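Budget for a two-arm tabletop setup -- what am I forgetting?

Posted in Small Automation > Buying and Planning

Bjartur Zoëga
Hi all! We finally got the go-ahead to put together a second bench at Stevby and I'm the lucky one who gets to write the shopping list. Same idea as our first bench: two arms, two-finger grippers, a plain table, sorting and stacking small parts. Toy blocks to start with, because they're cheap and you can buy the same ones again in two years (I love them, I won't pretend otherwise).

The arms are already quoted, so that part is settled. What I need help with is everything else. Last time we blew through the "other" line by April, mostly on cables, clamps and a table we had to replace. This time I've put aside 17 percent of the total for it. Is that silly? The order has to go in as one lump, so I can't sneak things in later.

The current bench has a white top with a brown mat over most of it, red, blue, green and yellow blocks on the mat, and both arms coming down from above.
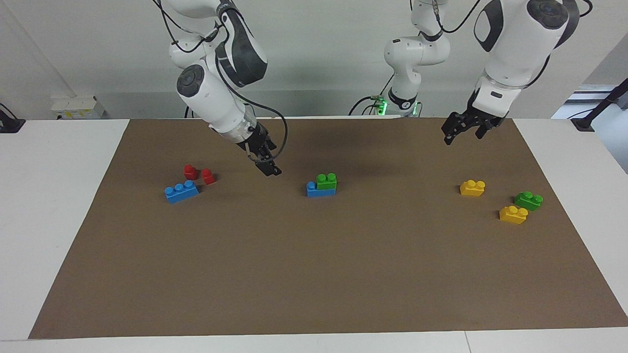

Laxdal
17 percent is low! We set aside a quarter and used nearly all of it. Cables were the worst. Buy every cable that runs along an arm twice, and get the spare longer than you think you need. Also price gripper fingers by the set. We went through four sets in our first year, mostly from pressing into the table while people were learning, and a mat helped a lot with that. Buy the mat material by the roll if you can -- we paid 118 for a roll and we're still cutting from it.

One more thing, get the table before the arms. Ours came three weeks late and the arms sat in boxes the whole time, which was torture.

Sotska
just buy a kit

Stastska
Congrats on the second bench, that's such a fun list to write! I'd split your "other" line in two: things you buy once (table, clamps, mounts, lights) and things you use up (fingers, mats, blocks, cable ties). We had them lumped together and the clamps ate the blocks.

For blocks, order 100 more than you plan to use, all from the same batch if the seller can do it. Ours from a second batch gripped a little tighter and stacking got harder overnight.

And check your window! We spent 191 on blinds in month two, and I'd have happily put that in the first order.

Bjartur Zoëga
Blinds! Not on my list at all, adding them now. Going up to a quarter and splitting the line. Sotska, which kit?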